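Grille de contrôle, poste tri et pliage chaussettes
Cellule deux bras, atelier Brasach
Rempli par : Nerys Cadwaladr
Relu par : Bleddyn Owen
Mois : mai

But de la visite : sécurité du poste, et au passage la question de Maureen, est-ce qu'on peut laisser une machine faire la lessive d'un foyer (le pliage, pas le lavage). Cocher OK / À REVOIR / NON. Commentaires courts svp.

1. Abords et plan de travail

1.1 Arrêt d'urgence accessible depuis la place opérateur : OK. Testé 2 fois, coupe net.
1.2 Table stable, pas de jeu : OK.
1.3 Objets étrangers au travail sur la table : À REVOIR. Gobelet en papier au fond, sac plastique vert froissé à côté. Un gobelet n'a rien à faire sur une table où des bras bougent, déjà dit en réunion. Le sac pareil, ça se prend dans une pince.
1.4 Manette de commande rangée sur son support : NON. Posée sur la table.
1.5 Ordinateur portable hors de la table de travail : OK, surface à part sur la gauche.
1.6 Bac vert posé sur la boîte noire : à caler ou à descendre. Caradog pense que ça ne craint rien, moi je prefère par terre.

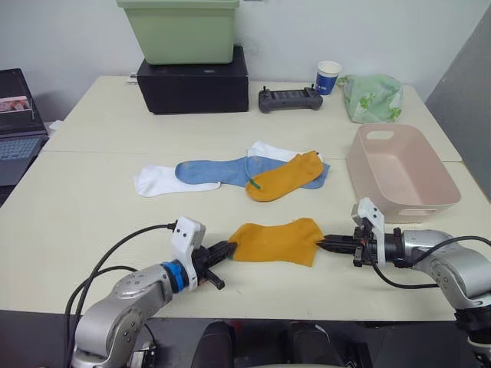

Point 1.3 et point 2.1, chaussette moutarde tendue entre les deux pinces, tas à trier derrière.

2. Prise et tension du textile

2.1 Prise aux deux bouts, tissu à plat : OK sur chaussette courte. Talon qui pend un peu au milieu, pas grave pour la suite.
2.2 Effort de serrage limité : OK selon réglage Grivetti, valeur au classeur. Pas remesuré aujourd'hui, manque de temps.
2.3 Maille fragile : À REVOIR. Sur le tricot bleu, regarder les doigts avant chaque série, passer l'ongle le long du bord, la moindre bavure tire un fil. Une cliente qui retrouve son pull filé ne demandera pas quel bras l'a tenu.
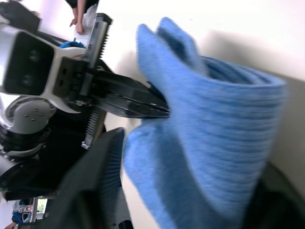 Donc consigne pour Beca : chiffon sec sur les doigts au démarrage, vis contrôlées au tournevis à main, pas à la visseuse. Et on ne met pas la main entre les deux pinces pour « aider » quand le tissu se met en boule. On arrête, on reprend, on relance. Si ça fait râler, tant pis.

2.4 Crémaillères des pinces propres, sans peluche : à vérifier à chaque pause. Les dents sont à l'air, la bourre de coton va dedans. Demander à Bhatt s'ils font un cache.
2.5 Reprise après lâcher : variable. Voir commentaire général.

3. Câbles et articulations

3.1 Câbles avec assez de mou en bout de course : OK à gauche, OK à droite.
3.2 Boucle du bras gauche : elle passe par dessus le bras. Ajouter un collier souple, ne pas serrer à fond.
3.3 Zone de pincement au coude : marquage au sol à refaire. Ruban commandé chez Kitness, réf. dans le mail de Maureen.
3.4 Chaise hors de portée des bras pendant le cycle : À REVOIR. La reculer avant de lancer, pas apres.
3.5 État du bout des doigts : À REVOIR. Bord un peu effiloché à gauche, à changer.

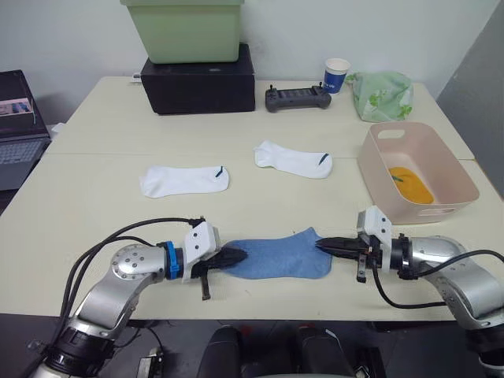
4. Commentaire général

Essai chronométré par Caradog : 41 secondes pour une paire, prise comprise. Ma mère en fait le tas entier pendant ce temps-là. Pour l'atelier ça peut passer, la nuit, sur du linge tout pareil. Pour une maison, non, pas encore. Une maison c'est des chaussettes dépareillées, une ficelle au milieu, un jouet au fond du panier.

Ce qui marche : tenir à plat, tendre, poser. Ce qui coince : démêler un tas, reconnaître l'endroit de l'envers. Bleddyn veut plus de 1000 cycles sans intervention avant d'en reparler, je suis d'accord.

5. Suites

- Gobelet, sac, manette : enlevés avant tout nouveau cycle (Beca)
- Support manette à visser au mur (Caradog)
- Bout de doigt gauche à remplacer, en garder un d'avance (Bleddyn)
- Question cache crémaillère à Bhatt (Nerys)
- Collier souple sur câble gauche (Caradog)

Poste utilisable en présence d'un opérateur. Pas de marche sans surveillance jusqu'a la levée des points 1.3, 1.4, 2.3, 3.4 et 3.5.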